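**Tray** — a flat, shallow carrier with a raised edge, used for moving several small things at once or for keeping them from wandering off. It differs from a board, which has no edge, and from a box, which has too much of one. Where exactly a deep tray becomes a box has been argued over at greater length than the question deserves, most fully in Zanele Hlongwane's *The Raised Edge*, which gives the matter 395 pages and leaves it open.

## Form

Most trays are rectangular. Round ones carry drinks well and store badly. The edge, called the lip or the gallery depending on how much the seller hopes to get for it, keeps the contents in place when the person carrying them is bumped, distracted or going upstairs.

Handles come in two kinds: holes cut through the lip and grips fixed on top of it. Cut handles stack neatly but let crumbs out. Fixed handles keep the crumbs and refuse to stack. Makers have offered folding handles as a way out of this, and these have the drawbacks of both, along with a hinge.

## Materials

Wood, metal, stone, leather, wicker, glass and plastic have all been used. Glass trays are mostly given as wedding presents. Metal is strong and easy to clean, though it announces every spoon. Wood is quieter and remembers every cup.

Painted trays were for a time the pride of Plalstead, a small town whose workshops turned out black trays with gold borders and a bunch of fruit in the middle. The fruit was painted by piecework, and late Plalstead trays can be told from early ones by how few grapes the painter felt able to afford. The last workshop, Lukoševičius & Daughter, closed one July after a large order was returned on the grounds that the pears looked unhappy. The town museum owns 925 trays and displays most of them upright, so that visitors may admire the one surface that was meant to be covered up.

## Uses

The tea tray is the best known type and the one with the most rules. In Plalstead the pot traditionally stood at the carrier's right hand, with the spout facing away from the guest of honor, and families fell out over it. The breakfast tray, fitted with short legs, lets a person eat in bed and then lie awake on the toast.

Away from the table, trays sort letters, hold seedlings, catch drips under boots and keep small parts together on a workbench. The office tray comes in sets of 2, marked "in" and "out," of which the first is always full. A tray on a bench may be nothing more than a plain shape in a plain color, and people who collect trays tend not to collect these.

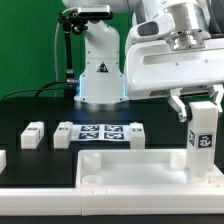 *A white tray in use beneath a robotic arm holding an upright block.*

## Carrying

The usual advice is to look where one is going and not at the tray. Beginners look at the tray. Heavy items belong near the body and tall ones in the middle, and the whole should be lifted from the knees — advice repeated in every manual of household service and followed by very few households.

The Willorero Tray Race, run each summer over a course of 300 yards, requires entrants to carry a full jug and four glasses uphill to the church. Points are lost for spillage. An early winner was disqualified when her glasses were found to have been stuck down with candle wax, and the rules now devote a full page to wax.

## Collecting

Prices are modest. Plain trays sell for little, painted ones for somewhat more, and signed ones for whatever two stubborn people will pay on the day. The Arari catalog remains the standard reference for makers' marks, although its index lists the entire subject under "Plates, other."

## See also

- Platter
- Trolley
- Box (disputed)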